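Shared bench log, Pollex grippers
April, started 7:40 in the evening

Picked up where I left off with the pair of hand-held grippers. Ghizlane Farouk had been in before me and left the good hex keys in the tray where they belong, plus half a bag of dried apricots with my name on it, so the evening began well. Thank you, Ghizlane, they are gone now.

First job was the finger linkage on unit A, which has had a sticky spot near full close since we reprinted the knuckles. I took the whole thing apart on the small bench, which I had been putting off for a good two weeks, and found one pivot pin sitting a hair proud of its hole. It rubbed against the next link every time it came round. I dressed it down with the fine file, went a little too far (of course), and shimmed it with a scrap of the thin Jurčo washer stock. It moves sweetly now. I sat there opening and closing it for much longer than the test required, just because it felt so nice after all that grinding!

Unit B I left alone apart from snugging the plate screws. If it starts to stick as well I would look at the same pin first.

Then the cable. The new Vanix lead is softer than the old one and doesn't fight the wrist, but it is also longer, and I am still making up my mind about where the extra should go. Tried it tied along the forearm with a hook-and-loop strap for a while and felt like I was wearing a splint.

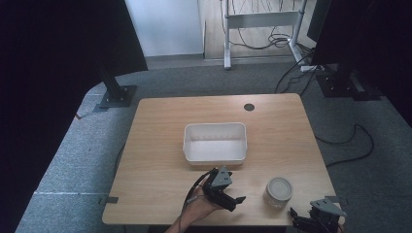
The bin task is the one I want to get right before we change anything else. The idea is the same as last month: pick up a small part, carry it over, let go of it inside the bin without the fingers touching the rim, and do it over and over until the log has something to say. I like the little jar with the white lid for this, standing to the right of the bin, as it is round and a bit awkward and makes you think about your approach. The cable looping back over the hand and wrist is how I ended up running it, and I have to say it is the most comfortable of the lot so far, though I'd like a softer clip at the plate end. Going straight for the jar from the front of the bin means a fair bit of wrist twist. Next time I'll try starting farther over.

Jotik, our logging script, behaved itself tonight. One pass came out at 1,764 samples and the clock never slipped, so the fix for the dropped timestamps seems to be holding. I did 17 passes with unit A and threw out four where I fumbled the start, leaving 13 worth keeping. Closing force reads a little lower than before the pin work, some 196 counts on the raw scale, and I haven't decided if that is the smoother linkage or my own hand getting lazy toward nine o'clock. Would be glad if somebody with fresh arms repeated it.

For whoever is on next:

Unit A is fine to use. Please don't oil the knuckles, the print soaks it up and swells.
Unit B needs its zero set again before you log anything.
The fine file is in my drawer, second one down, under the tape.
We are low on M3 nuts and I have put them on the list.

Still to do: reprint the cable clip in the flexible stuff, and ask Ghizlane whether she kept the drawing of the first finger shape, the one with the wider tip. I remember it being clumsy but it did hold round things well.

Packed up at 9:25.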